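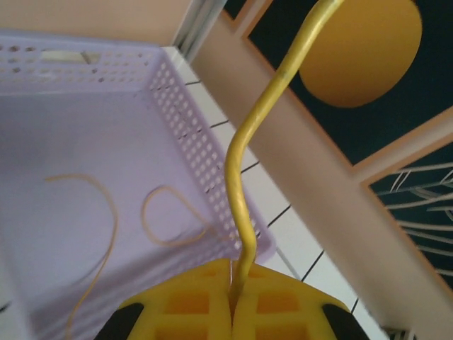 Week 3: Sorting and Storing at Home

OK, so last time we got as far as the junk drawer, and I promised we'd do closets next (bring your floor sketch!). I use the Platen method, mostly, which means you pull everything out first and decide later. Read pages 63 to 70 in Siliņa before class. Aivar's chapter on linens is my favorite, even if he folds towels the wrong way! Homework is one shelf, any shelf, due at the end of March.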